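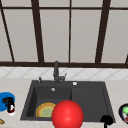
How do I keep paper wasps from building under my porch eaves again?

Knock down the old nest once the cold has cleared it out, then wipe the spot with soapy water and fill any little gaps with caulk. I do mine every winter, with a cup of coffee waiting for me on the railing, and it's a nice slow job! Come June, walk around the house every few days and look up, as a new nest starts out tiny and is so much easier to deal with while there's just one queen on it.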